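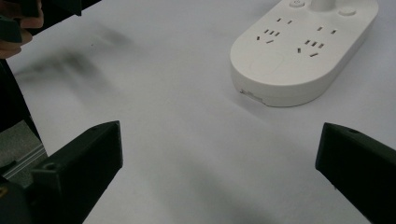 Ticket 2000, Undena Nail & Spa, Tokunbridge
Category: Equipment / gel curing
Status: Resolved

Reported: Werkska UV lamp at station 2 stops at 37 seconds on the 60-second program. Top coat stays tacky. Other stations fine.

Checked: Timer reset, no change. Swapped adapter with station 3, fault stayed with the lamp. Error code 32 in log (overheat). Vent at rear blocked with filing dust.

Action: Cleaned vent, replaced fan, Galanis part 113. Five full cycles completed, no code.

Next vent cleaning: August.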